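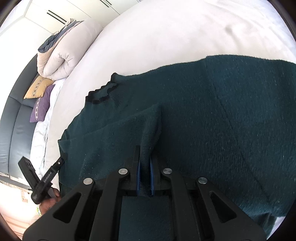
Paavo Nieminen wrote that the Fallemano increment borer had served him well on a woodlot of 90 acres, but that he wished our earlier notice had said more about how it behaves in old, resin-heavy wood. His letter prompted a second and longer trial, the results of which are set out in this review.

The Fallemano is a hand-turned borer used to draw a thin core from a standing tree, so that its rings can be read and its age estimated before any cutting plan is approved. It is supplied with a bit, an extractor tray and a handle that doubles as a case. Our reviewers used it at the Limlow tract, a conifer property of almost 1,000 acres under a conservation easement, where the harvest plan is due for renewal in December.

Performance in second-growth fir was very good. The threads took hold on the first turn, and most cores came out in one piece. Older trees were more demanding. Resin built up behind the cutting edge, and the bit had to be cleaned after every seventh tree or so – a chore the manual mentions only in a footnote. On two large cedars the core broke near the center and a second boring was needed, which a landowner with protected trees will wish to avoid.

The Gentile borer, tested on the same stand, was slower to start but needed less cleaning. Its handle is shorter, however, and our reviewers found it tiring by the end of the day. The Wundov model is lighter than either. It cannot be recommended for trunks of any size, as the shaft flexed noticeably under load.

The Fallemano costs 100 dollars more than the Gentile. For a land trust or a camp that surveys its timber every few years, the difference is hard to justify. For a consulting forester who takes cores each week, the quicker start and the longer handle are worth paying for.

Replacement bits are sold separately. The sharpening kit should be ordered with the tool – the factory edge on our sample was adequate but had dulled by the end of the trial.

Rating: 7 out of 10.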